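Courses > Table Service Basics > Session 2 > Handout: Glasses, Mugs and the Middle of the Table

Hi again everyone! These are my notes from session 2, tidied up a bit (only a bit) and with the things I forgot to say put back in. If you're coming from the Indolthorpe group, your session numbers are off by one from ours, so ignore the number on top and go by the title.

So, glasses. I went on about rims last time and I'm going to go on about them again. When you're setting a table, hold a tumbler low, near the base, and keep your fingers off the part somebody is going to drink from. Stemmed glasses go by the stem. I learned on the heavy Osteck tumblers, which forgive pretty much everything, and then I got a job with thin ones and had to learn all over again. Before you put any glass down, look at it against the light and check the rim for chips – run your eye all the way round, and if you see one, the glass is out.
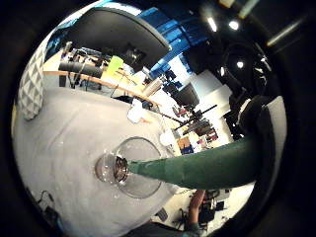
Fig. 1. Clear glass on the gray tabletop, with a gloved finger at the rim.

Gloves came up in the questions. I like them for polishing and for putting things away, and cotton is my pick. They don't change the rule, though! Low on the glass, gloves or no gloves.

Next, the middle of the table. Keep flowers short enough to talk over. Artificial ones are fine by me (I used to be a terrible snob about this), but shake them out somewhere else first, and give the cloth a going over before the glasses go on. Dark cloths look lovely and show every single crumb.
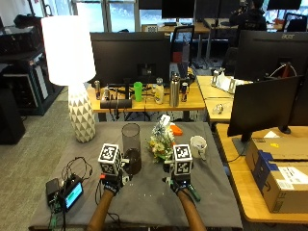 Tall straight glasses need more room than you'd think, especially with a drink in them. I set mine well back from the edge, then flowers, then mugs with the handle at four o'clock. You'll see it done other ways. The Matsuda sheet in your folder puts the mugs down first, and that works too if you're serving from the left.

For next time: set one place at home with a glass, a mug and something in the middle, and then sit down at it. Reach for the glass without looking. If your sleeve catches the flowers, move the flowers.

Contact: Room 122, ext. 2335 | © Table Service Basics | Back to top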